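Speaker notes – "Getting your first sellers to stay"
Founders' evening, Blackburn, Nov 3, 2025

Slide 1. Title

Hi everyone, thanks for having me. I'm Nobuhle Adams, and I run Enora with my co-founder Ruan Msimang, who's sitting near the back and has promised not to correct me until the Q and A. (Wait for Ruan to wave.)

Quick show of hands – who's building some kind of marketplace? Who's selling on one? Great, the second group can keep the first group in line tonight.

Slide 2. What Enora does

Keep this short. Enora is an app where people rent out party and event stuff they already own. Chairs, tents, cake stands, big cooking pots, speakers. You had a wedding, you bought all those lanterns, now they live in your garage. Somebody three streets over needs lanterns on the weekend. We put you two together and take a cut.

That's the pitch. If anyone wants the longer version I'll be by the coffee afterward.

Slide 3. The spreadsheet

So we started with a spreadsheet and a group chat. Ruan typed in every item by hand. I called people. I mean I called my aunts, then my aunts' friends, then the lady who did the flowers at my cousin's engagement party. We had 43 listings and I knew pretty much every owner by voice.

I loved that stage, and I'd go back for a week if I could! Someone would message asking for a tent, and I'd know that Thandeka Mokgethi had the good one with the sides that roll up, and I'd call her, and it was done in ten minutes.

(Thandeka said I could use her name. Don't tell the story about the tent poles.)

Slide 4. Then we built the app

We launched in September last year and felt very grown up. We got to 2000 sign-ups a lot faster than we expected and we bought a cake.

Then I looked at who was listing things, and the owners were drifting off. They'd put up one item, rent it out once, and go silent. Renters were happy. Renters kept coming! But you can't rent a tent from a person who has stopped opening your app.

Pause here. Drink some water. I always rush this next part.
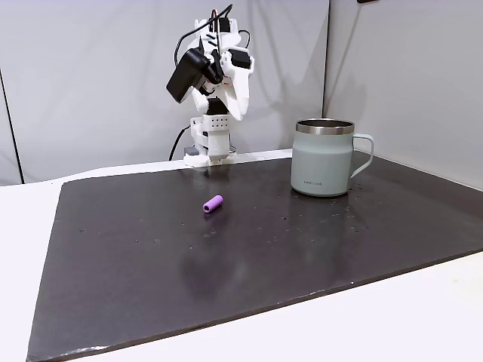
The arm folded up on its base, behind the dark board.

Slide 5. What I did wrong

I assumed they'd left over money. So I cut our fee. Nothing happened, except we earned less. Then I wrote a cheerful email with a lot of exclamation marks (I can't help it, you've heard me for five minutes now) and hardly anybody opened it.

What I should have done on the first day was pick up the phone. Manaia Cosgrove, our first hire, is the one who finally pushed me into it. She put a list of names on my desk and said she'd do half if I did half.

Slide 6. What owners told us

Read these slowly. They're paraphrased, so don't do voices.

One woman said getting her chairs back took longer than lending them. The renter was late, then very late, then wanted to drop them off while she was at church.

A man with a sound system said he never knew if a request was serious. People would ask, he'd keep the date free, and then silence.

Several people said they missed getting a call from me. I nearly cried at that one, and then I thought, well, that doesn't scale, does it?

Only one person brought up the fee.

Slide 7. What we changed

First, pickup and return times are now part of the booking. You choose both before you pay, and a late return costs the renter money that goes straight to the owner. We don't keep any of it.

Second, a request now comes with a small deposit. If the renter disappears, the owner keeps it. We lost some requests when we did this and I panicked for a couple of days. The ones we lost were mostly the ones that had never turned into bookings anyway.

Third, and this is my favorite, every area has a host. It's a paid, part-time job, and it goes to an owner who already rents out a lot. Ntombi Modise was our first. She answers messages, she checks in with new owners after their first rental, and she knows who has the good tent. We have 4 hosts now and we're hiring one more.

If someone asks whether hosts are expensive: yes. Tell them the truth, it's our biggest cost after salaries. We're keeping them.

Slide 8. Tools

People always ask, so quickly. We use Plidalel for payments and Ornivitz for messages. I'm not here to sell you either one. Pick something your least patient owner can use on an old phone, and watch them use it before you sign anything.

Slide 9. If you're starting out

Call your sellers. Put it on the calendar. I do 5 a week, still, and I don't have a script. I ask what annoyed them last time and then I try very hard to be quiet, which my mother will tell you is a new skill.

Don't cut your price until somebody has asked you to.

And keep the spreadsheet from the early days. I looked at ours again while I was putting this talk together, and all my notes were in the last column. "Prefers mornings." "Dog is friendly." "Call twice, she never hears the first one." Half of those have since become fields in the app – the dog one too, there's a little box for it.

Slide 10. Questions

Leave this up with my email on it. If it's quiet, ask Ruan about the weekend he delivered a chocolate fountain himself.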